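How to Run a Gripper Demonstration at an Open Day

By Hjørdis Engebretsen, Skamholm workshop

In January we opened our workshop to visitors for the second time. After it, several schools wrote to me and asked how we prepare the robot table. I have put my answers together on this page. English is my third language, so please write to me if a step is not clear.

What you need

One robot arm with a soft-finger gripper. One white table that does not move when people lean on it. A few everyday objects of different shape, for example a drink can, a cup and a tall container. Tape for the floor. A second screen for the wrist camera, if you have one.

Step 1. Mark the floor

Put the tape outside the full reach of the arm, and then add one more big step. Children will stand with their toes on the tape, and their heads come further than their toes. In the old hall at Terkwood we had the line too near, and Arne Hellwig had to stop the arm again and again.

Step 2. Choose the objects

Take things which visitors know from their own kitchen. A metal test block is good for the engineer, but a visitor has no feeling for how hard one should hold it. With a drink can everybody has this feeling already. An opened can is a more honest test than a closed one, as the closed can is stiff from the pressure inside. Empty it and rinse it first, please. Our programme is 243 lines long, and I would still not trust it with a full can over the cables. 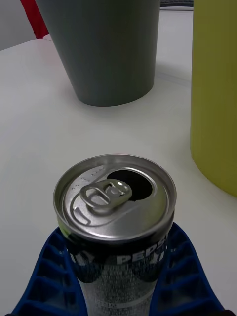 Step 3. Set the grip

Start with the lowest force your controller allows. Close the fingers, lift the object a little, and wait. If it slides, put it down and go up by one step. We stopped at step 18 on our controller, but your number will be different, so do not copy it. Write the value on paper beside the stop button. On the day you will be talking and you will forget it.

Grip a can near the top, below the lid, where the wall is better supported. In the middle of the side it bends very easily.

Step 4. Rehearse with a person who does not know the robot

Arne asked his neighbour, Mr Prener, to come in the evening and play the visitor. He wanted to put the cup back on the table while the arm was moving. After this we made a rule that only the presenter touches the objects, and only with the arm stopped.

Step 5. On the day

Keep each round short. Say what the arm will do, let it do this, then stop it and take questions. Turn the second screen so that the people at the back can see how the fingers close. Between rounds, wipe the fingers with a dry cloth and check the colour of the status light before you begin again.

If an object falls, leave it until the arm is parked. Visitors like to see a mistake, and you can use it to talk about friction.

Afterwards

Park the arm, switch off at the main switch and write down which objects caused trouble. My list from January has the tall container at the top. For the next open day I will try it with a wider grip.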